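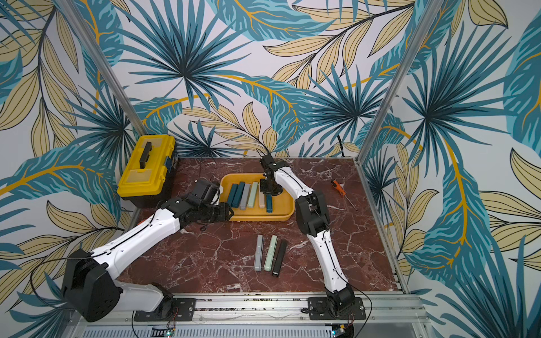
Standing in the tray, lying on the marble. The yellow toolbox stays in its corner either way.

I've been suspicious of vertical storage for years. Shirts filed like folders, pan lids in racks, flour bags with their shoulders squeezed together. Every time I've tried it, the whole lot has slumped over within a week, and I've gone back to piles, which at least start out lying down.

So when Shona Grimshaw sent me an 1,858-word newsletter on the subject of standing your small cases on their long edges in a shallow tray, I read it in the spirit in which I read most things Shona sends me. The newsletter is called Turnine. It has a lot of readers and they're very pleased with themselves. The post had 311 comments under it when I looked, and as far as I could tell most of them were from people announcing that they had changed their lives. With a tray.

The claim is simple enough. Flat cases get stacked, stacked cases hide each other, and you always want the one at the bottom. Stand them up and you can see every one of them at once. Fine. I can't argue with the geometry. What I doubted was everything after that: that they would stay up, that I would put them back, and that I'd ever know one slim case from another without opening it.

I do own a lot of slim cases. They hold the stuff that's too fiddly to go loose in the toolbox: small bits, blades, the good tweezers, picture hooks, the spare parts for a lamp I no longer have. They used to live in a drawer, in layers. I'd go in for a picture hook and come out in a bad mood.

The tray is nothing special, a shallow yellow plastic thing with rounded corners. The newsletter recommends a purpose-made one with dividers from a company called Gultura, and I looked it up, and I closed the page again. Mine is scuffed on the inside and doesn't care what I put in it.

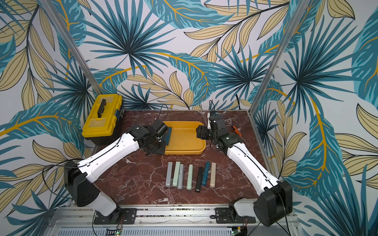

My first complaint is the rim. A rim that low doesn't hold anything up. It stops the bottoms from sliding away, and that's all the help you get. What keeps a case standing is the case next to it, and what keeps that one standing is the one after. Pull a case from the middle and you find out how much its neighbors were depending on it. The newsletter's photos all show a tray packed tight from end to end, and of course that works. You could stand playing cards in a tray packed that tight. Ask what happens when a few of them are out on the table being used and there's a gap at one end, and you'll get a link to the dividers.

The second complaint is color. "Assign a color to each category," it says, very breezily. I have two teal cases that look the same to me, and the white and the pale mint turn into the same case after dark. Carleen Treloar suggested labels on the top edge. I tried that. The labels came off on my fingers, and I spent a morning in August finding the word HOOKS stuck to things that weren't hooks.

Now for the part I'd prefer to leave out. It's a bit better than the drawer. I've timed nothing and I'm not going to, but I've stopped dreading it. You look down, you see the edges, you take one. If you only use the thing occasionally, and you keep the cases pushed up to one side so they lean on the rim and on each other, they mostly stay where they are. Mostly. I had 2 topple last month, both when I was reaching across for something else.

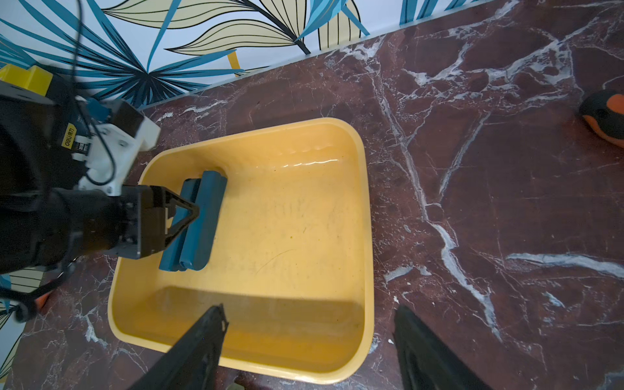 Putting them back is where I expected the system to fall apart, and I'm still not convinced it won't. Dropping a case on a pile takes no thought. Lowering one into a slot on its edge, without knocking over whatever's beside it, takes a small amount of attention, and a small amount of attention is exactly what I don't have at 11 at night. On a good day everything goes back in. On the other kind, the cases lie flat on the marble until morning, next to the tray they're supposed to be in. That's a pile that hasn't been stacked yet.

Tane Baxter, who has been through a few of these methods with me, thinks I should get a deeper tray and quit complaining. He may be right about the tray. A taller side would do more for this idea than anything in the newsletter, dividers included. But then you'd lose sight of the edges, and seeing the edges was the whole selling point.

I'll also say that the table helps, and the newsletter doesn't mention tables at all. A big clear surface makes any storage idea look clever. Put the same tray on a cluttered shelf, with a jar on one side and the mail on the other, and I'd give it until lunch. The leafy wallpaper does nothing for the cases either way, though I do like it more than I thought I would.

So it stays for now. I'm not leaving comment number 312, and I'm not buying the dividers. The lamp parts are going in the trash as soon as I remember which case they're in.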